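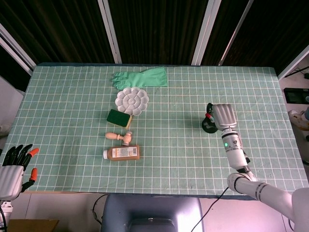
How to get acrylic paint out of a tablecloth?

Posted by miah_k, 2022-03-06

Hello everybody. I have a polyester tablecloth from my mother-in-law and my daughter painted on it at the kitchen table. Now there is a blue spot, as large as my palm, and it is already dry since yesterday. I tried warm water and dish soap and the colour became a little lighter, but the spot is also wider now. The label says to wash at 40 degrees and no bleach. Can I still save it, or must I buy a new one? We live in Flanden and the nearest dry cleaner is 104 kilometres away, so please only things I can do at home.

Coltix

Do not put it in the dryer! The heat will make the paint stay forever. First scrape with the back of a spoon, very gently, from the outside to the middle. Then put rubbing alcohol on a white cloth and press it on the spot, wait ten minutes, and press again with a clean part of the cloth. You must test the alcohol in a corner before, because some printed fabrics lose their colour. I did this last October with a grey cushion cover and it needed four rounds. After this, wash it at 40 as the label says and let it dry in the air. If you still see blue, repeat before you iron it.

aton822

just put a fruit bowl on it

Flanden Gran

I agree with the alcohol, but I would not scrub with the rough side of a sponge, as my neighbour did. It makes the fibres fuzzy and then the spot looks grey even when the paint is gone. A soft old toothbrush is better. Put a folded towel under the cloth also, otherwise the colour goes through to your table. For the next time, an old shower curtain is a good cover for painting, and it can be wiped.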